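Laundry tips: folding jackets and scarves, and which jobs a machine can take

Posted in Home Care, 12 Feb 2026

Every few months a reader of the Gretwood home pages asks whether it is worth waiting for a machine that folds clothes. My answer for now is no. Washing and drying have been automatic for decades. Folding, sorting and putting away are still hand work in nearly every home, and the tips below are written with that in mind.

Why folding is the hard part

A plate keeps its shape when you pick it up. A jacket does not. Lift it by one cuff and the whole thing changes, and whatever is doing the lifting has to work out where the collar went. Thick trim, linings and buttons make it harder still. Plain bath towels are the easiest item for a machine, and even those go slowly in the demonstrations I have watched.

Folding a short tweed or houndstooth jacket

Clear the bed first and smooth the cover. Lay the jacket out flat and find the collar, the two front edges and both cuffs before you start. A busy check hides its own edges, which is a nuisance for people and a bigger one for cameras.
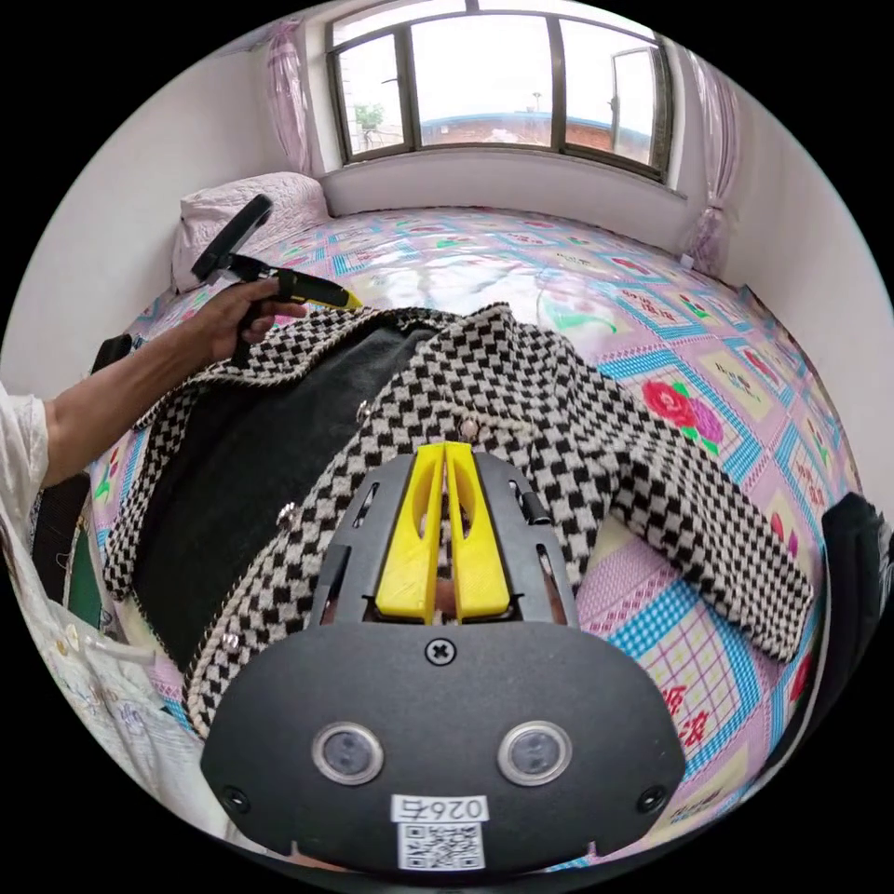 Close the front panels so the edges meet, but leave the buttons undone. Fold each sleeve straight back across the body. If the jacket has a fringed edge, press the fringe flat with your palm and keep it off the fold line. Then bring the hem up to the collar in one fold. Two folds will leave a ridge in a woven fabric.

If you have the hanger space, hang it instead. A wide hanger is better for the shoulders than any fold.

Getting a scarf to lie straight

Knitted scarves stretch when you pull from one end. Pick yours up near the middle, lay it across the bed, and work out toward the ends. Fold it in half lengthwise, then in half again, and roll it loosely. Keep it on a shelf – a hook will leave a point in the knit.

Keep jeans and dark tops in a separate pile so lint from the scarf doesn't travel. Heavy denim goes on the bottom.

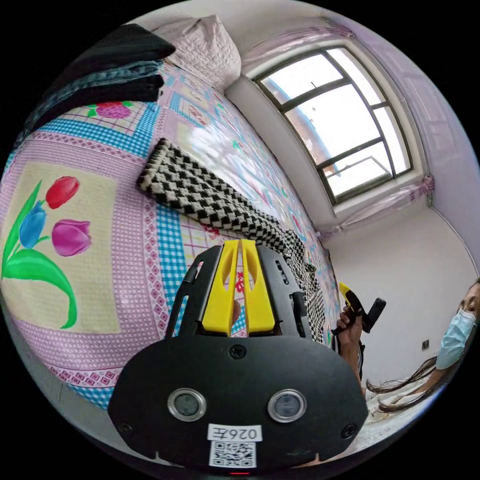

What a machine can do today

Washing, drying and spinning: yes, and well.

Vacuuming an open floor: yes, if you pick up cords and socks first.

Folding towels and T-shirts: sometimes, slowly, with a person feeding them in.

Folding jackets, scarves and anything with a lining: I would not count on it yet.

Making a bed: no. The corners by the wall defeat most people too.

Matching socks: no.

If you are tempted to buy

Ask the seller to show the machine working on your own clothes. Bring a jacket, a pair of jeans and something knitted. Ask what happens when an item slips, and who has to come and sort it out. Measure your doorway before you pay a deposit. I would also want the repair terms in writing – moving parts and lint are a bad mix.

For now, a clear bed and good light will save you more time. I fold as soon as the dryer stops and put each pile away before starting the next load. I will go over this list again in May.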